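Walking and Looking: Notes for Session 4
Footpaths and how they get made

Welcome back, everyone. I promised last time that we would get to desire lines, and we will, but I want to start a little further back, with the plain question of why a path ends up where it does. Please bring these notes to the outing, because I won't be handing out a second set (the copier in the Husar building and I are not on speaking terms).

1. Paths that were planned

Most of the paths in Ullville were drawn on paper before anyone set foot on them. The loop behind Frimpong Park is 467 yards long on the original plan, and it goes where it goes because the drainage ditch was already there and the town didn't want to pay for a culvert. Keep that in mind when you read the Gadasance chapter. The author is very fond of beauty as an explanation, and I think she could have given a page or two to ditches.

2. Paths that were walked

A desire line is a path made by feet. Grass can put up with a fair amount of walking, but the same few inches of ground stepped on day after day will pack down, and packed soil holds less air and lets in less water. Roots struggle, the blades thin out, and people see the thin strip and take it for an invitation — so more of them use it. That is the part I find so charming. The first walkers choose the route, and everyone after them mostly follows.

3. Edges

Spend some of your time on the edge of a path as well as the middle. Walkers step aside to pass each other, or to avoid a puddle, and the path slowly grows wider. On a slope, look for where the loose material has collected. On flat ground, look at which side people seem to favor and ask yourself what they might be avoiding.

4. For next time

Choose a path you already use. Walk 100 steps of it slowly, then turn around and walk them back, and write one page on what you noticed going each way. Sketches are welcome, and nobody is graded on drawing. Read pages 40 through 58 in Gadasance if you can.

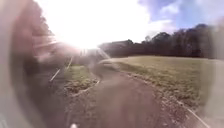
Attila Major wrote in after reading these notes to ask whether a desire line still counts as one once the town has come along and put gravel on it, and he would like us to spend the first ten minutes of the next session on that.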